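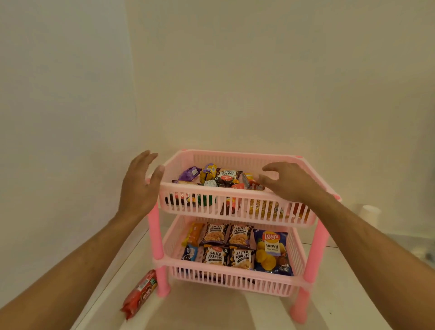
Shared Kitchen and Tea Point, Quarterly Safety Walk-Round
Prommont Studios, ground floor and mezzanine
Carried out 24 Jun 2022 by Nazmiye Duman. Comments to Saadet Kılıçarslan, who has asked me to keep them short this time.

Key: OK, FIX (do it before the next walk-round), NOW (do it before lunch).

1. Worktops and shelves

1.1 Worktops wiped and clear of post, parcels and bicycle parts. OK
One inner tube, removed by its owner under my gaze.

1.2 Snack storage stable, nothing stacked above the rim. FIX
The pink two-tier rack may stay. Anyone taking a packet from the back of the top basket should steady the rack with the other hand.

1.3 Wall shelves secure, heavy items on the lowest. FIX
The cast-iron casserole has gone back to the top shelf, where it can fall on the greatest number of people. Brackets are sound. I would still prefer not to test them.

1.4 Food labelled with name and date. FIX
"Mine" is not a name. "Tuesday" is a date only in the loosest sense.

2. Electrical

2.1 Kettle lead and plug undamaged. OK

2.2 Toaster crumb tray emptied. NOW
Done while I was there. I have seen smaller loaves.

2.3 No extension lead plugged into another extension lead. NOW
Behind the Sokero fridge, three in a row, the last one feeding a fan heater. In June. Heater taken to the office, where it can be collected by anyone willing to explain it to Saadet.

2.4 Microwave door closes fully, seal clean. FIX
Closes if you lift it slightly and lean. That counts as no. Replacement quoted by Graltell, see section 6.

2.5 Portable appliance labels in date. FIX
All in date apart from the sandwich press, whose label has been cooked off. To be retested.

3. Fire

3.1 Fire blanket on its hook and reachable. FIX
On its hook, yes. Reachable if you first move the recycling, the mop and a framed poster for an exhibition that closed in October.

3.2 Extinguisher gauge in the green, pin and tag in place. OK

3.3 Fire door shuts by itself from any angle. NOW
It was held open by the extinguisher from 3.2. Extinguisher back on its bracket, door now shuts. Please do not make one safety item defeat another – it upsets the form.

3.4 Exit route clear to the yard. OK
I checked twice, out of disbelief.

4. Floors, water and waste

4.1 Floor dry, no loose mats. FIX
Mat by the sink curls at one corner. Tape or bin it.

4.2 Hot tap warning sign in place. OK
Somebody has drawn a moustache on the hand. Still legible.

4.3 Bins lidded and emptied daily. OK

4.4 Cleaning products kept away from food. FIX
Descaler found next to the squash. They are the same shape and nearly the same colour. Moved to the cupboard under the sink.

5. First aid

5.1 Box complete against the list in the lid. FIX
Blue plasters: none. Eye pads: 19. We seem to be expecting a very particular sort of accident.

5.2 Names of first aiders on the wall and correct. FIX
One of the two left last year.

6. Costs for Saadet to approve

Microwave, supplied and fitted: £300
Rewiring behind the fridge, two proper double sockets, Mazandarani: £700

Next walk-round in October. The casserole will be the first thing I look at.

Signed: N. Duman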